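Entretenir ses brosses à cheveux en bois

Bonjour à toutes et à tous ! On me demande souvent, depuis l'article sur les peignes, comment je m'y prends avec les brosses en bois, celles qu'on n'ose pas plonger dans le lavabo. On a bien raison de ne pas oser : le bois gonfle, se fend, et la colle finit par lâcher. Voilà donc ma façon de faire, que je tiens en bonne partie de Heriberto Bedoya, mon ancien voisin de la rue Cluvier, qui a réparé des brosses toute sa vie et qui en parlait volontiers pendant des heures (surtout en septembre, quand on prenait encore le café dehors).

Avant tout, on retire les cheveux, à sec. Un peigne à grosses dents fait très bien l'affaire, ou le bout d'un crochet à tricoter. On part du bord et on remonte vers le milieu en soulevant doucement, sans tirer d'un coup sec. Si c'est vraiment emmêlé, deux ou trois petits coups de ciseaux dans la masse de cheveux, bien à plat, et ça vient tout seul.

Ensuite, le lavage. Je prépare un petit bol d'eau tiède avec quelques gouttes de savon de Marseille liquide - ou de shampoing doux, pour les grasses matinées où l'on n'a pas envie de chercher le savon - et j'y trempe une vieille brosse à dents, bien essorée. On frotte entre les poils, du pied vers la pointe. Pour rincer, un linge humide suffit, passé plusieurs fois. 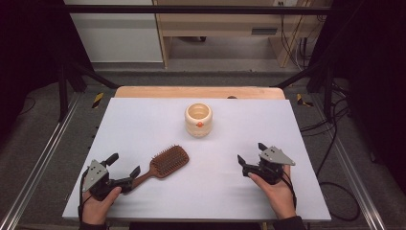
Le manche mérite qu'on s'y attarde un peu, car c'est lui qui reçoit les mains pleines de crème. Un coup de chiffon à peine humide, dans le sens du fil, puis un chiffon sec. Sur une brosse plate à large tête rectangulaire, aux poils bruns et serrés comme celle posée près de la petite tasse crème, je passe deux fois plus de temps sur les poils que sur le manche ! La poussière adore s'y nicher, et il faut bien les écarter avec les doigts pour voir le fond.

Pour le séchage, poils vers le bas sur une serviette, toute une nuit, loin du radiateur. Et une fois par saison, une goutte d'huile de lin sur le bois, bien essuyée. Laissez ensuite le chiffon sécher à plat dehors, jamais en boule dans un placard : imbibé d'huile de lin, il peut s'échauffer et prendre feu.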